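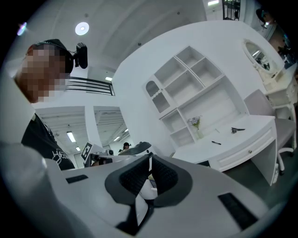

Annick Lapointe wrote to me after the last post to say that no sourdough rye needs a three-stage build, and that I was making life hard for myself. She may well be right! Her single-stage loaf goes in before bed and gets baked at breakfast, and she's been doing it that way since she lived in Gedomgate. I've promised to try it, but first let me tell you about the loaf I pulled out in August, as I'm still a bit giddy about it.

It started with flour. I'd been buying whatever dark rye the supermarket had, and then Garnet Sawatzky dropped off a bag from the mill at Grurmont, stoneground and grey and smelling like a hay shed. It drinks water like nothing I've used before. My usual dough came out like wet sand, so I kept adding splashes until it looked like thick porridge, and that turned out to be the right texture for it.

What I ended up with, for one tin:

- 443 g dark rye, including what's in the starter
- 9 g salt
- 50 g sunflower seeds, toasted until they colour at the edges
- a good spoonful of molasses
- caraway, if you're a caraway household (we are split)

The starter gets three feeds over a day, each one warmer than the last, then everything goes in together and gets stirred with a wet hand. No kneading! I love this about rye. You smooth the top with a spatula, dust it with flour and wait for the cracks. When they look like a dry creek bed, in it goes — hot to begin with, then turned right down for a long, slow bake.

Then you have to leave it alone. A whole day, wrapped in a tea towel. I've cut in early plenty of times and ended up with a gummy knife and a sulky loaf. This one I left until the next afternoon, and the crumb was dark and moist and a little sour, with a flavour almost like plums. We had it with cold butter and pickled cucumbers, and I went back for more standing up at the counter.

I did overbake the second one. The crust needed a proper saw, but it made brilliant crackers, sliced thin and dried out in a low oven with a brush of oil.

Next up is Annick's overnight version, same flour, same tin, so I can taste them side by side. If you've got a favourite seed mix, leave it in the comments. I'm nearly out of sunflower and there's a jar of linseed looking at me.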